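Redel Work Gloves, 5 Weeks In

I bought the Redel gloves for stacking firewood, and wow, my knuckles are happy!

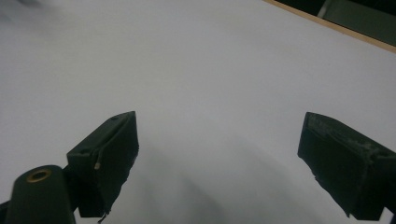 By Lachlan McIver | Gear | 2 min read

The palms are thick leather, double stitched, and stiff as toast for the first week (wear them around the house, trust me). I paid $36 at Jardine.
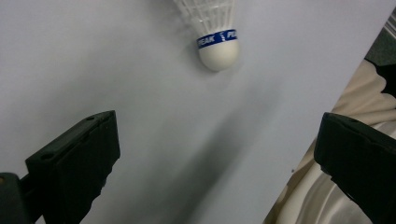 Huệ Châu wrote in to say hers split at the thumb by June, and that she'd size up next time.

Mine are holding so far, though the cuff does let bark in. 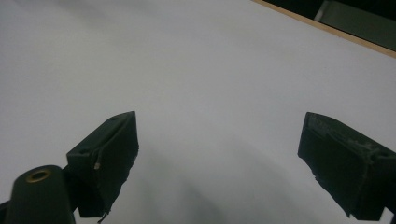 Fit and sizing

They run small, so I'd go up one.
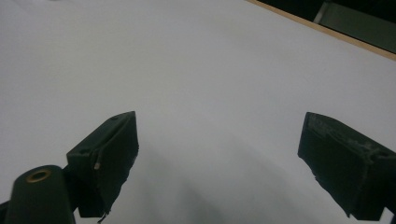 My old Venach pair cost $30 and felt softer, but I'd still buy these again.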